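HOUS 208: Laundry and Textile Care
Unit 6 handout: Mechanical action in tumble drying
Instructor: Etornam Kpodo
Lab: Tetteh Quaye

6.1 Scope

Unit 5 covered heat and airflow. This unit covers the third variable, mechanical action, meaning the lifting, falling and rubbing of the load inside the drum. Exhaust moisture sensors are left to Unit 7. Read sections 6.2 to 6.4 before the lab.

6.2 Drum speed and the fall path

A load dries evenly only if each piece is carried up the drum wall and then drops through the air stream. Two limits apply. At low speed the load slides along the bottom of the drum and the pieces stay in contact with each other. At high speed the load is held against the wall and does not drop at all. The upper limit is reached when the centripetal acceleration at the wall equals g:

omega squared times r = g

where omega is the angular speed in radians per second and r is the inside radius of the drum in meters. For r = 0.30 m this gives omega = 5.7 rad/s, or 55 rpm. Working speeds are set below the limit. The formula treats the load as a thin layer at the wall. A thick load has an effective radius smaller than r, and the inner pieces go on falling at speeds where the outer ones are already pinned.

6.3 Load volume

Fill is given as the fraction of drum volume taken up by the dry load, loosely packed. Overfilling shortens the fall path and closes the gaps between pieces. Large flat items (sheets, duvet covers) are the worst case: they wrap around smaller items and form a roll with a wet core. The lab term for this is balling. The outside of the roll may reach its final moisture content while the core is still damp to the touch.

Underfilling also has a cost. One or two light pieces may ride on a single baffle and fall as a unit, and the air passes around them.

6.4 Separators

A separator is any loose solid body added to the drum to keep pieces apart. The usual forms are felted wool balls, molded plastic or rubber balls, and, in older practice, a clean tennis ball for down-filled items. The relevant properties are mass, diameter, surface and heat resistance.

Mass: a heavier ball opens the load better and makes more noise.
Diameter: a very small ball gets lost in sleeves and pillowcase corners. Check these when unloading.
Surface: a smooth surface slides out of folds. A ribbed or grooved surface grips the cloth, and may catch on open knits.
Heat resistance: use only materials rated for the dryer's highest setting.

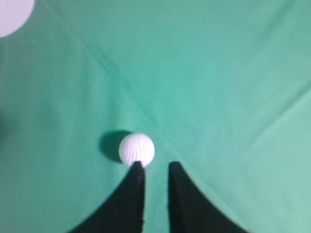

Fig. 6.1. Small white ball with fine curved surface grooves, on green fabric.

Claims of shorter drying time should be read with care. The effect depends on fill and fabric, and a ball added to a load that already falls freely has little left to separate. Cattaneo's course notes (reading list, item 4) give a fuller treatment.

6.5 Problems

1. Find the limiting speed in rpm for a drum of radius 0.34 m.
2. A load weighs 132 percent of its dry weight after spinning. Find the mass of water in a load with a dry weight of 4 kg.
3. Explain why a duvet cover should be buttoned before drying. Refer to 6.3.

Bring written answers to the lab. Allow 60 minutes for the drying run and 30 for weighing.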